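Squishy bun (toy)

A squishy bun is a soft toy made to look like a bread roll, steamed bun or small cake. It belongs to the larger family of play food, alongside wooden vegetables, felt sandwiches and tin tea sets, but it has a following all its own among collectors, who love the things for their colours, their shapes and the wonderful slow way the better ones puff back up after a squeeze.

Contents
Names
Shapes and colours
The pumpkin bun
Materials
Play and display
Setting a bun table
Care
See also

Names

Collectors in the Losenthorpe area simply say "buns", whatever the toy is meant to be, so a doughnut is a bun and so is a slice of melon cake. "Squishy" is the older word and covers soft toys of every kind, including animals and fruit. A bun that springs back at once is called quick, and one that takes its time is called slow. Slow buns are generally the favourites, and a really slow one gets passed from hand to hand around a table with great delight!

Shapes and colours

The plainest bun is a round, golden-brown roll with a paler underside. From there the makers have gone in every direction: crossed buns, twisted buns, buns with faces, buns with a bite missing, and filled buns with a dab of painted custard at the seam. The Momico range, admired for its soft and slightly chalky colours, listed 128 shapes at its fullest, though several of those were the same mould in a new colour.

Colour matters a great deal to how "baked" a toy looks. A flat brown reads as plastic from across the room, while a brown that fades toward the base is surprisingly convincing. Getsemaní Barajas, whose handbook of play food is the one most collectors start with, sorts buns by colour first and shape second, and her 16 colour groups are still used in swap lists.

The pumpkin bun

The pumpkin bun is one of the prettiest of the lot. It is round and a little squashed, with segments running out from a dimple at the top, just as on a real pumpkin. Some are orange all over. Others are striped, with orange segments set between cream ones, and these have become the best known because they look good from any side and suit a table at any time of year. Green stems turn up on some early versions, but they tend to tear off, and most later designs leave them out.

Pumpkin buns first reached the Losenthorpe toy fair in November, when Leobardo Jaramillo brought a batch of 300 from the workshop at Solís and went home with an empty case. They are often sold in pairs. The two halves of a pair come from one mould and should match closely in size and stripe, so a single bun is usually worth much less to a collector than half the price of two.

Materials

Most squishy buns are foam with a painted or tinted skin. Firmer ones are moulded in soft plastic or rubber and hold their shape better, at the cost of that lovely slow rise. Cloth buns also exist, stuffed and stitched along the segments, and are favoured for younger children, who may bite pieces out of foam.

Play and display

Children use buns in pretend bakeries, cafés and picnics. Grown-up collectors mostly display them on real or toy dishes, and half the fun lies in choosing the plate. Cool colours flatter a warm bun, so lavender, mint and pale blue are popular. The Flillard guide to table displays suggests a plain, light surface with plenty of bare space, and a plate no wider than 11 centimetres for a single small bun.

Setting a bun table

1. Wipe the tabletop and let it dry.
2. Put the plate down first and leave room on all sides.
3. Place one bun on the plate, a touch off centre, with its dimple facing up.
4. Set its partner on the table beside the plate, and stand a mug toward the back for height.
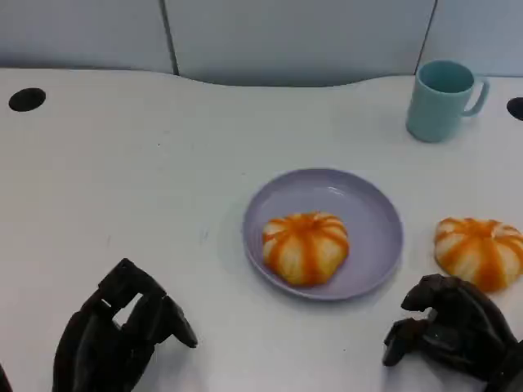

Care

Dust sticks to foam skin, so buns are best kept in a lidded box between outings. A damp cloth removes most marks. Strong sunlight fades orange faster than cream, and a striped bun left on a windowsill will slowly lose its contrast. Small tears can be closed with flexible fabric glue.

See also

Play food
Toy tea set
Felt cake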